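Sarnuvent Drinks Cabinet
Set-up Guide, Section 3: First Use and Daily Setting
Text revised May 2023

Please read this section before you connect the cabinet to the electricity. If you bought the cabinet second hand, read also Section 2 (Moving and Levelling), as the feet are often lost in transport.

3.1 Before you switch on

1. Take off all tape and foam from the outside and from the shelf supports. There are two small foam blocks behind the top shelf which are easy to forget.

2. Let the cabinet stand upright overnight. If it was carried lying on its side, let it stand for one full day.

3. Leave a free space of 147 mm between the back of the cabinet and the wall. The warm air must go out there. Do not fill this space with boxes or trays.

4. Wipe the inside with a soft cloth and warm water with a little washing-up liquid. Dry it well, also in the corners.

5. Put the plug directly in a wall socket.

CAUTION: Do not use an extension lead or a multiple socket. Do not connect the cabinet if the cable or the plug is damaged.

Note: The cabinet with the Disport lock kit is delivered with the door locked. The two keys are in the bag with this guide, not on the door.

3.2 Switching on and setting the temperature

1. Press the power button for two seconds. The display shows two lines and then the temperature inside.

2. Press SET once. The number starts to blink.

3. Use the up and down buttons to choose the temperature. We recommend 3 degrees for soft drinks and a little higher for juice.

4. Wait until the number stops to blink. The setting is then saved -- you do not have to press anything more.

5. Close the door and leave the cabinet empty until the display shows the temperature you have chosen. In a warm room this can take several hours.

Note: After a power cut the cabinet keeps your setting. The compressor does not start immediately. This is normal, please do not switch it on and off again.

3.3 Shelves

Each shelf rests on four clips. To change the height, take out all drinks first, lift the front of the shelf and pull it towards you. Move the clips, two on each side, to the same level. You should hear a small click when the clip is in place. Press the shelf down with your hand before you load it.

CAUTION: A shelf which stands on only three clips can fall when the door is closed hard.

If you have the Puvetti price rail, fit it after the shelves are at their final height. The rail makes the shelf deeper at the front, so check that the door still closes without touching it.

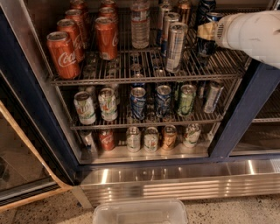 3.4 LOADING

1. Begin with the floor of the cabinet and put the heaviest bottles there.

2. Put cans in straight columns from back to front, with one kind of drink in each column. It is then easier to see from outside what is missing.

3. Keep the drinks away from the fan cover. If a can touches the cover, it may freeze.

4. When you refill, bring the older cans to the front and put the new ones behind.

5. Open the door only as long as necessary. In summer it is better to refill in the evening, after the last customers.

CAUTION: Never put glass bottles or cans in a freezer to cool them faster before loading. They can burst.

3.5 If the glass becomes misty

A little mist after loading is normal and goes away. If it stays, check the door seal from Jacquet, which is the grey strip around the door. Clean it with a damp cloth and press it back in its groove, starting from the corners. A seal with cracks must be changed. The order number is 483, and the seal is delivered without screws as none are needed.

For cleaning the condenser, continue with Section 4.

English text: Oľga Jurčo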